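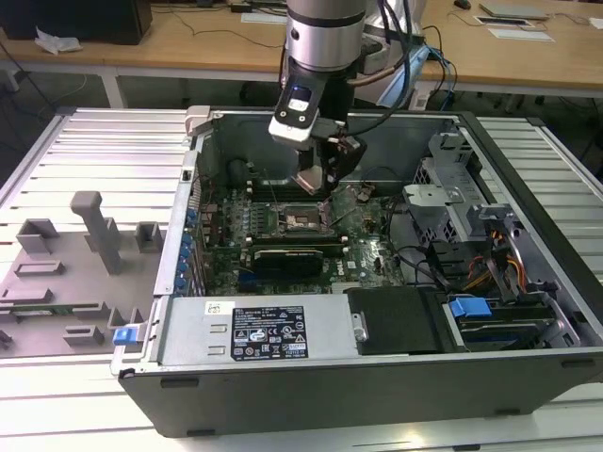

Lindham Secondhand PC Price List

What it is

3018 rows of asking prices for used desktop towers and loose parts, copied by hand from shop listings in Lindham. One row per listing. Prices are what the seller wanted. I have no idea what anyone paid, and I'd be wary of any chart that claims to show it.

Columns

shop, month, item, condition, price, notes

Known problems

"Condition" is the seller's word. Van Hecke grades nearly everything "very good", so treat that column as advertising. Futonix grades lower and charges more.

2405 rows have a processor model. The rest say things like "fast" or "office PC", and I left them blank. Please don't fill them in by guessing from the price and then use them to predict the price. Someone did this with version 1.

11 listings from Nudano show the same tower at different prices. They may be separate machines. I kept them all.

October is thin. Don't read a trend into it.

Files

prices.csv
shops.csv (2 shops have closed, see notes)

Use

Free for any purpose. Corrections to Přemysl Brabec, with a copy of the listing. "I remember it being cheaper" won't change a row.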